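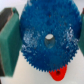 Blue gear slips on its peg, and how do I keep small demo parts in order?

Posted in Workshop and Models, in the evening

Fanni Lengyel

Hello everybody. I have a small teaching set with gears, pegs and a plate, and I use it to show children at our library how a gear train works. English is not my first language, so please excuse me if I use a wrong word for some part.

My trouble is with the big blue gear. When I put it on its peg and turn it by hand, it goes well for a short time and then it begins to wobble, and the teeth of the red gear do not meet it properly. I have tried to push it down more firmly, but then it becomes stiff. The hole in the middle looks round to me and I cannot find any broken tooth.

My second problem is storage. After every lesson I spend too much time searching for the small pegs. The set came from Susetti without a box, and there is no drawing which shows where each thing belongs. In January I lost two pegs and had to order a bag of 50, because they do not sell them singly.

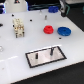 I would like to leave the white board always on the table, with the red gear and the blue ones on it, and also the metal plate with the two black pegs. But the cleaning lady moves everything to one side. Is it better to put all of it away each time? And should I put oil on the gear or not?

Cozma

Do not oil it! Oil collects dust and then your teeth are full of grey paste. I made this mistake with a clock model and I needed a whole afternoon with a toothbrush to repair it.

Wobbling comes mostly from a peg that is a little too thin for the hole. Take the peg out, wrap one turn of thin tape around it, cut the tape very clean at the end, and try again. If it is then too stiff, use thinner tape. Please check also that the peg stands straight. A leaning peg gives exactly the same trouble, and you can see it best if you bring your eye down to the level of the table. Put a small square or a playing card beside it.

For cleaning the teeth, a dry soft brush is enough. With lukewarm water you must let the gear dry completely before it goes back.

prikside121

just buy a fishing tackle box, mine was cheap and it has lots of compartments. dont know about the gear sorry

Lilten

I agree with Cozma about the oil. About the storage: lay a sheet of paper under the parts and draw around each one with a pencil, then write the name inside. When the lesson is finished, you put every part on its own shape and you see at once which one is missing. We do this in our repair group with the screws, and it works also with children, they even like it.

Pegs I would keep in a small jar with a lid.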